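3 min read

Monday, July 9, 2018

Second day on the table problem. I have decided to fix the surface before anything else, because every color decision I made in June was made on the old brown desk and most of them were wrong. The brown pushed everything warm. Paint chips that looked neutral on it went green the moment they were against the wall.

The rule for now is a white top, a light gray wall and one or two strong colors at a time. Overhead light only, blinds down. I wrote the settings on a card and taped it inside the cupboard door.

Started with the big light blue bowl, empty, and the red-orange thing beside it. The bowl is useful because it is two blues in one glaze or finish or whatever it is: a powder blue at the rim and a deeper teal-blue toward the bottom. It took two small highlights from the overhead light, low on the inside wall. Shadows on the table were gray and soft, no color in them that I could detect. The tabletop is matte, so no glare to work around.

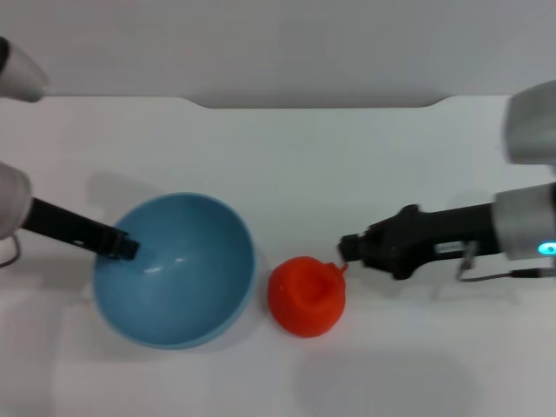 Gray, first pass

The afternoon went to gray. I have four candidates for the hallway: Avard, Homel, Blomqvist and the cheap one from Cavmont that I bought only to have a control. Each was brushed onto card in two coats, 21 minutes between coats. Cards are 38 cm on the long side. Anything smaller and the eye reads the surroundings instead of the paint.

Notes as taken:

Avard: neutral at noon, purple by four.
Homel: flat. Covers well. Slightly green next to the white top.
Blomqvist: closest to the wall in value, cooler in hue.
Cavmont: brush marks visible after both coats. Smells.

The main difficulty is that gray has no fixed appearance. Stare at it long enough and one side goes mauve and the other goes blue. I checked this by turning the Avard card end for end and the mauve stayed on the left, so it is either the light or me.
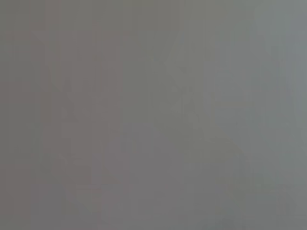
Does a second coat change the hue or only the depth?

Only the depth, as far as I can tell from these four. The first coat let the card show through and made all of them look yellower, but the card is cream, so that is the card. Once covered, a third coat on Homel made no difference I could see. I will stop at two and save the paint.

Worked out quantities after supper. The hallway comes to 404 square feet of wall with the doors taken out, two coats. One can of Blomqvist is short by a little, two is far too much. The price difference between two of Blomqvist and two of Homel is $68, enough to make me look at Homel again tomorrow in morning light.
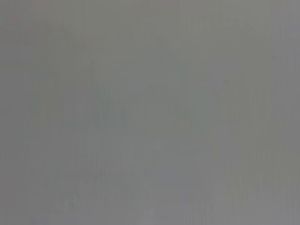

The other question is the roller. I have been assuming the short nap because the hallway plaster is smooth, but the short nap leaves lap lines if I am slow, and I am slow on the stairs. Faint vertical streaks like these, soft and close together, I could live with on a long wall. One hard line at eye level I could not. Will run the short nap and the medium side by side on the back of the closet door, top to bottom without stopping, and look at both from the stairs.

Also to do: wash the brushes properly, Cavmont ones first. Cut four more cards. Replace the tape on the cupboard door card, it has already let go at one corner. Put the bowl back in the kitchen before I need it.

Stopped at nine. Eyes no good for gray after that.

Last updated: same evening, quantities corrected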